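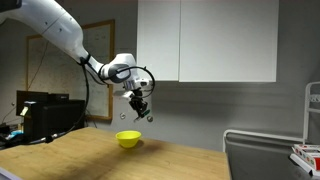
The arm over the practice bowl, Harnero Table Task Kit.

Harnero Table Task Kit for School and Club Robotics

Kit code: HT-2336
Price: $158 per kit, GST included
Availability: in stock, next larger delivery in April
Suitable for: senior secondary students, university clubs, evening classes

The Harnero Table Task Kit is a set of objects, mats and written tasks for groups who already have access to a robot arm with a gripper. It does not include the arm. We developed it together with the robotics club in Emilville, where the students wanted to practise picking and placing but were spending most of their evening searching the kitchen cupboards for something to pick.

The bowl is the first object in the task book and most groups stay with it longer than they planned. It is round, it has a wide rim and it becomes narrow toward the base, so the students must decide from which side the fingers will come and how far down they may go. The bright yellow is easy to find against a pale table, for the eye and also for a simple colour threshold in the software.

What is in the box

Yellow bowl with wide rim
Two nesting cups, grey
Set of foam blocks in mixed sizes
Folding cloth mat, 900 mm wide, with printed start and finish zones
Task book, 40 pages, spiral bound
Score cards for the club competition
Storage tub with lid

How the tasks are organised

The task book begins with movements where nothing is touched. The student brings the gripper above the bowl, stops with a clear gap over the rim, and writes down the position. After this the group moves the bowl by one hand's width and does it again. It sounds a little dull, but Bronwyn Mudgway, who teaches the evening class in Emilville, asked us to make this chapter longer in the second edition and we did so.

The middle chapters are rim grasp, lift, carry and release. Every task has a page for the plan and a page for the result, and there is free space for drawing. The last chapter is the Hellström Relay, a competition for two teams sharing one table. Each team has the same objects and the same time, and the team which is waiting keeps the score of the other one. The rules were written by Aatos Jääskeläinen and they are intentionally short.

What you need to have already

A robot arm with a two-finger gripper or similar
A stable table with a matt or lightly grained top
An emergency stop which the supervisor can reach from the standing place
A computer with the control software of your arm

Please check your cables before the first session. A loop at the wrist needs enough slack to follow the full rotation, but it should not be so long that it catches the rim of the bowl. Straps on the forearm are a good solution. Cables which go down to the table should leave it on the side where no student is standing.

Lighting

The tasks work in usual classroom light. If your group is using a camera for finding the bowl, look at the shadows on the table first. A broad soft shadow over a light surface can change the threshold more than the students expect, and chapter three has an exercise for this.

Comments from clubs

"We used the kit for a whole term with our Year 11 group. The cloth mat arrived with strong folds and we had to iron it, otherwise everything was as described. The relay was the favourite." Rangi Ellery, Zatilthorpe

"My students liked that the bowl is an ordinary bowl. I would like to have a second one in a darker colour." Deisy Huamán

A dark blue bowl is now available as a spare part, please see the list.

Spare parts and additions

Bowl, yellow
Bowl, dark blue
Foam blocks, refill set
Cloth mat, replacement (now delivered rolled)
Task book, extra copy
Score cards, extra pack

Delivery and returns

We send by post to all addresses in Australia and New Zealand. Orders which are received before noon normally leave our warehouse the same day. Unused kits can be returned in the original tub. If a part is missing, write to us with the kit code and we will send the part without cost.

School orders

Schools can pay by invoice. Please put the name of the teacher on the order and not only the name of the school, it helps the parcel to arrive at the correct room. For questions about class sets ask for Leonie Whitelaw in our education office.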